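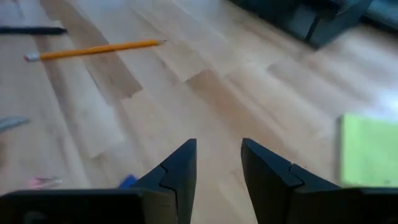 Kazue Wada
Manipulation research, Muli project
Opened January 11, 2024 | Status: open | Component: grasp scoring

OK, writing this up while it's still fresh, and I'll keep adding to it as I go.

What's wrong: the grasp scorer does great on the tabletop set and then falls apart on the floor set. Same gripper, same wrist camera, same weights. On the floor it keeps handing its top score to bare wood, usually wherever the boards change tone or there's a run of board ends, and it skips right over things like the pencil. The pencil! It's yellow, it's sharp in the view, it has a strip of clear floor next to it. If we can't find that one we have no business trying the pen.

Size of the problem: the floor set is 1,802 attempts from the Jevudville room. I pulled the ones where the top pick had no object under it at all and got 67 just from the first session, before I gave up and wrote a script.

First thing I tried – exposure. The right side of the floor washes out pretty badly in these views, so I figured glare was feeding the scorer garbage. I clamped the highlights and reran. The scores over the bright patch got calmer, but the bad picks in the middle stayed exactly where they were. They like the darker band of planks, where the board ends make that staggered zigzag.

Second thing – depth. Turned it off completely. No change. So it's coming from color and edges, which made me feel a little better about the calibration and a little worse about everything else.

Then I masked out the fingers. I did this mostly out of stubbornness, because the fingers are in every single training view and I assumed the model had learned to ignore them. Well, it hasn't! With the mask on, a good chunk of the plank picks just went away. My best guess is that the notches on the inner faces make a stepped dark edge, the board ends make a stepped edge too, and the scorer has decided that stepped edges near the middle mean "something is between the jaws." The tabletop set is all on plain gray mat, so it never had a reason to learn otherwise.

Barnabás Halász asked in the comments if I'd checked for a crop offset between Hollia and Ellero. Yes, checked, they match. Thanks for asking though, it was on my list and I'd have forgotten.

What I haven't sorted out is the small stuff low on the left. The pink thing is blurry and the blue one is mostly hidden at the base of the left finger, so masking the fingers probably eats some of the blue as well. I don't want to fix the planks and lose every object that sits close in.

Next up: retrain version 2 with the mask loosened at the base, mix in 2,552 floor views from October, and rerun the same split. Please don't close this yet, and please don't touch the split file while it's running.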